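Rapport de projet — La seconde vie du carton d'emballage dans les petits commerces
Licence 3 Logistique, semestre 5

1. Contexte

Le projet porte sur le réemploi des cartons de livraison dans les commerces de Givdale. Les magasins reçoivent leurs marchandises du lundi au samedi et mettent au rebut la plupart des emballages le jour même. La collecte passe le vendredi, ce qui oblige les commerçants à stocker les cartons aplatis dans la réserve ou dans la cour.

Nous avons travaillé avec deux entreprises : Tastport, grossiste en épicerie, et Stenel, qui loue des locaux de stockage. La boulangerie Štěpánek a accepté de nous ouvrir sa réserve en décembre.

2. Méthode

Chaque carton a été relevé sur une fiche : format, type de cannelure, état des angles, présence de ruban adhésif. Nous avons relevé 1 138 cartons, dont 450 chez Tastport. Un carton est classé « réutilisable » si les quatre angles tiennent et si le fond n'a pas été découpé. 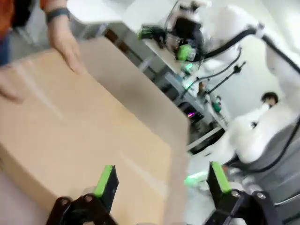

Le format est le critère qui a posé le plus de difficultés. Les fournisseurs n'emploient pas les mêmes dimensions, et les tableaux reçus de Tastport ne distinguent que « petit » et « grand ». Nous avons donc ajouté une catégorie pour les caisses qui se manipulent à deux mains, comme le grand carton ondulé brun clair de la photo, tenu par le dessus et par le côté. Les commerçants les gardent rarement, faute de place, alors que Stenel en rachète à ses clients.

3. Résultats

Les cartons à double cannelure résistent mieux que les autres, sauf quand ils ont été ouverts au cutter. Dans ce cas la coupe entame souvent les rabats et le carton ne ferme plus. Chez Štěpánek, 200 cartons ont été mis de côté pour un second usage — surtout des formats moyens, repris pour les commandes.

4. Limites

Le relevé ne couvre qu'un mois, et décembre est une période chargée. Les fiches de la première semaine ne mentionnent pas la cannelure et n'ont pas été utilisées pour cette partie. Le coût du tri n'a pas été chiffré. Il faudrait pour cela suivre le temps passé en réserve, ce que deux magasins ont refusé.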